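Out and about: an afternoon at the Plarnus open day

I nearly didn't go to this one. The bus to Dullbridge takes forever, I'd left my notebook at home and I know next to nothing about robots. But Ravindran Kotian from Gedham had written such a nice invitation to the newsletter that I felt I had to, and I'm so glad I did!

Plarnus, for anyone who missed the bit in our last issue, is the project that wants to teach robot hands to tidy up. Toys, mostly, to begin with. They had opened up the Adeyemi rooms for the day and you could wander between the talks and the tables as you pleased (tea in the corridor, biscuits gone by the time I found them).

Ravindran gave the short talk and I wrote down what I could on the back of my bus ticket. The idea is that a person does the job first, with sensors on the hand, and the computer gets a record of how the hand travelled, how it turned and when the fingers opened and closed. They have 2483 of these recordings so far, and 494 of them are nothing but putting things in boxes. I asked whether that wasn't rather a lot of putting things in boxes. He said he'd like five times as many, and a lady in the row behind me said he was welcome to come round to hers.

What I liked best was the demonstration table. You pick up a toy, you carry it over, you let go, and then you do it all again. It's oddly soothing to watch and I stayed far longer than I meant to. The black and white square pattern on top of the hand is there so that a camera can work out where the hand is, which I thought was terribly clever until a boy of nine or so told me it was "just like a barcode, really".
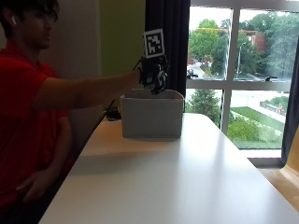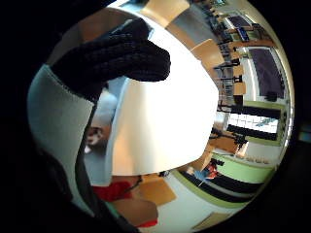
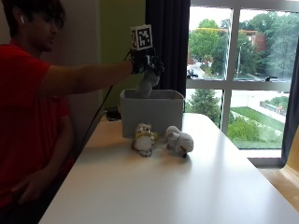

At the Plarnus open day. In the last picture, a grey soft toy goes into the bin with an owl and a sheep still on the table.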